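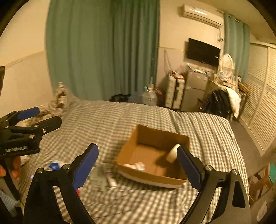

3.2 Set-up and upkeep of the hand-held units

Each collection kit consists of two hand-held grippers, operated as a pair, and a shared log sheet. The grippers have two fingers each, faced with soft pads, and the finger arms turn on pivot screws. All kits were assembled at the Kovthorpe workshop and checked by the same technician before being issued to operators. Work took place in ordinary furnished rooms, so the units had to be kept in order by the operators themselves between workshop visits.

Before a session the operator closed each gripper fully and recorded the finger opening reported at rest. A unit was accepted if the reading returned to zero after ten strokes. If it did not, the pivot screws were tightened by a quarter turn and the check was repeated. Over-tightening was the more common fault. It made the fingers slow to open, and the resulting recordings showed a lag between the handle and the fingertips that could not be removed afterwards. The lag was worst in tasks carried out inside a container, such as taking small items out of an open cardboard box, where the finger next to the wall has little room to move.

Pads were wiped with a damp cloth after every session and replaced when the surface had become smooth or one edge had lifted. Across the study we recorded 2695 sessions and 237 pad changes. Paper and card dust accounted for most of the early changes; once wiping was made a fixed step, pads lasted noticeably longer. Replacement pads were bonded with a contact adhesive (Jineck) and left clamped overnight. Pads were always changed on both fingers of a unit, as a new pad facing a worn one shifted the grip point away from the centre line.

The left and right units were calibrated together. Each was held in a printed cradle supplied by Ullix, and its pose was compared with that of its partner at four fixed separations. A pair was returned to the workshop if the error exceeded 4 mm at any of them. Most returns followed a drop onto a hard floor. Operators were therefore asked to rest the units on a soft surface when not in use and to log every fall, including those with no visible damage.

Two changes were made in November, after the pilot phase. Thread-locking compound was applied to all pivot screws, and the rest check was moved from the end of the session to the beginning. Under the earlier order a loose finger could go unnoticed for a whole session, and 398 recordings had to be discarded for this reason. R. Ene and S. Imrie reviewed the discarded set independently; their decisions are compared in Section 4.1.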